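Cutlery tray

A cutlery tray is a shallow, open container used to keep knives, forks, spoons and other eating utensils sorted. It is also called a flatware tray or silverware organizer, and a woven one is usually sold as a cutlery basket. Most trays are rectangular and are split by fixed or movable dividers into long compartments. They are kept in a kitchen drawer, on a counter or sideboard, or set out on the table itself.

Materials

Drawer trays are commonly made of molded plastic, bamboo, wood or steel mesh. Trays meant to be seen are more often made of wicker, seagrass or painted wood. Wicker refers to the way of weaving and covers several materials, including rattan, willow and plastic strand. A wicker tray is built around a stiffer base and rim, with the partitions woven separately and tied in or worked into the walls.

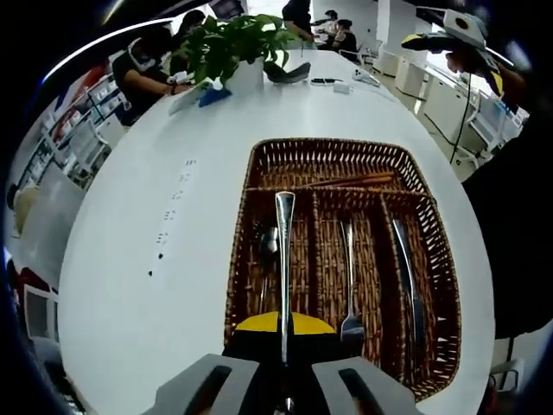

Natural wicker is light and quiet to use, since metal does not clatter against it, but it holds crumbs in the weave and should not be soaked. Plastic strand can be rinsed under a tap. Some makers fit a washable cloth liner. The Sani line from Cumovura, a housewares firm in Tramville, has a liner that buttons to the rim and can be washed with dish towels.

Layout

A basic tray has 4 compartments, for knives, forks, tablespoons and teaspoons. Larger drawer models add a crosswise section at the back or front for serving pieces, peelers or a can opener. Compartments for full-size flatware need to be longer than the longest table knife. If they are too short, the knives ride up over the end wall and catch on the drawer frame.

There is no fixed order for the compartments. Many homes follow the place setting, with forks on the left and knives and spoons on the right. Others put the most used pieces nearest the hand. Chopsticks are longer than many forks and spoons and may be laid across the top of a small tray or given a separate holder.

Sorting and setting

Clean flatware is usually sorted by type as it comes out of the dish rack or dishwasher. Handles are turned the same way so that pieces can be picked up without touching the eating end. Spoons nest and take up the least room. Forks nest less neatly, and knives are best laid flat with the blades facing one direction.
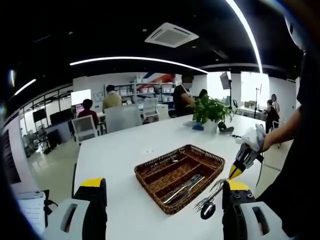 When a table is being set, the tray can be carried to it and the pieces handed out from there. At buffets and in office break rooms it often stays out, and people help themselves. A set for 4 fits easily in most table baskets. A canteen or banquet kitchen may use deep bins holding 100 pieces or more of a single type, and these are normally kept in a rack.

Care

Trays collect dust and crumbs even when only clean utensils go in. Plastic and steel trays can be washed in warm, soapy water. Bamboo and wood should be wiped with a damp cloth and dried right away. Wicker is turned over and tapped to loosen crumbs, then brushed along the weave with a soft, dry brush. If it does get wet, it should be left in moving air, away from direct heat, until fully dry. Flatware put away damp can leave water spots on the metal and mildew in natural fiber.

Sizes

Table baskets vary widely in length and width. Drawer trays are made to match common cabinet widths, and expanding models have side wings that slide out. The Edico expanding tray fits drawers with an inside width of 15 inches and up. The inside of the drawer should be measured at its narrowest point, including any screws or runners that stick out.

See also: Dish rack, Flatware, Place setting, Wicker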